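4. Folding the small towels

Now the fun part! Small terry towels go quickly once you have the rhythm, and a good stack makes the whole Prendgate shelf look cared for.

1. Spread a blanket or bedspread over your work surface. A patterned one is great for white towels - you can see every edge.
2. Take one towel from the pile and let it hang for a second so the twists drop out.
3. Lay it down and smooth it from the middle toward the corners.

Note: White terry grabs lint. Give the blanket a good shake first.

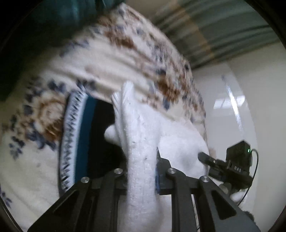
4. Bring the short ends together, then fold in half again the same way.
5. Fold in thirds across the width. You should have a plump little bundle, 18 cm or so on its long side.
6. Stack with the rounded folds facing out. Stop at 22 towels per shelf, or the pile starts to lean.

Caution: Don't press the folds flat with your hands. Terry looks and feels so much better with its loops standing up!

If a loop has pulled loose, snip it level with small scissors and never tug it. Lilibeth Javier's trick for stubborn creases - one brisk snap by the corners - works beautifully before step 3.

For bath sheets, go on to section 5.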